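Indwood Community Garden, October meeting notes

Hi all, Rania here. I took the notes this time, so blame me for any spelling! We got going a little after seven. Present: me, Magdy Benjelloun, Said Nasr, Zineb Hegazy and Prapai Phetsri.

Last month's notes were fine, except I had put the Cisoncombe plant swap down as theirs when it was a joint thing. Fixed now.

Water. Magdy has been reading the meter and we've used a lot less than last fall, hooray. The hose by the back gate still drips, though, and I got a wet shoe out of it on my way in. Said will replace the washer and turn the line off before the first hard frost.

Plots. We have 53 people on the mailing list and two plots coming free (the long one by the fence and the shady one I keep saying is good for lettuce). Zineb will write to the waiting list. We talked for ages about whether people can share a plot, and agreed they can if one name goes on the form.

Money. Nearly $200 left after the compost delivery. Prapai wants to spend part of it on garlic and I seconded that so fast! Magdy would like some kept back for the shed roof. Garlic passed, roof goes on next month's list.

Harvest supper. Soup again, plus Zineb's flatbreads. Please bring your own bowl and spoon, we ran short last year and I ate mine out of a measuring jug. Said is asking Nyamweya Hall about the evening slot.

Closed at 8:40. Prapai has the shed key.

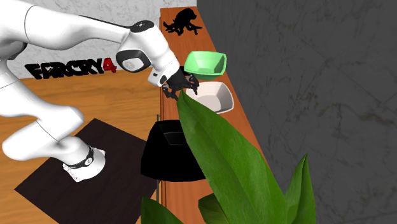
Green bowl and white bowl, on the wooden counter.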